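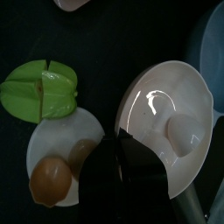
Every October the Castdale crew opens up the boathouse for a day, and every October I tell myself I'm too busy to make the drive. This year Natalie Ellwood called and said she had a spare seat and a thermos, so off we went, and I'm so glad we did!

If you've never been, Castdale sits on the flat bit of river just below the Mapplebeck put-in, where the water goes quiet after all that fuss upstream. The gravel lot fills early. We got there a little after nine and still had to park up by the mailbox and walk down with our jackets zipped to the chin.

Glenys Rudd was running the first tour, and I could have listened to her all morning. She has been patching rafts in that building for 20 years and can tell you where nearly every scar came from (there's a rock she calls the Cheese Grater, and I'll be giving it plenty of room from now on). She showed us how they roughen up the fabric, tape off the edges and lay down two thin coats of glue, and she let a couple of the kids press a practice patch with the roller. One boat had 12 patches on the floor alone. It's retired now and lives in the rafters.

After that Liam Dawber took 10 of us out on the flat water for a paddle talk – forward, back, draw, and what to do when your guide yells something and you can't hear a word of it. Hayley Bramwell came along in the safety kayak and rolled it for us, more than once, in water I wouldn't have put a toe in. I asked how she stays warm and she said mostly she doesn't.

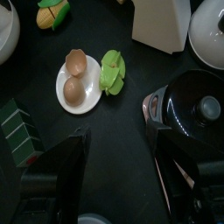
Lunch is a bigger deal at Castdale than at any other outfitter I've visited, and Milagros Sotelo is the one to thank for that. She plans the menus for the overnight trips, and she had chili going in the big river pot, with cornbread on the side and a long talk about how to pack a cooler for three days so the ice lasts. The little ones got their own version of all this with the toy food, a corn cob with its green husk and a cracked egg on a white plate, and they take their cooking very seriously at that age. I went back for a second bowl of the real stuff and then, I'm afraid, a third piece of cornbread.

The afternoon was looser. Natalie wanted to try on drysuits, and I wandered over to the gear swap, where I talked myself out of an Endero helmet and into a Cirkix throw bag I didn't need. Glenys had the guest book out by the door, and I signed on line 529. We stopped at the bridge on the way home to look at the river – low and very clear, with leaves going by. Natalie has already put our names down for a spring trip, the two-night one, and I'm told I'm bringing the coffee.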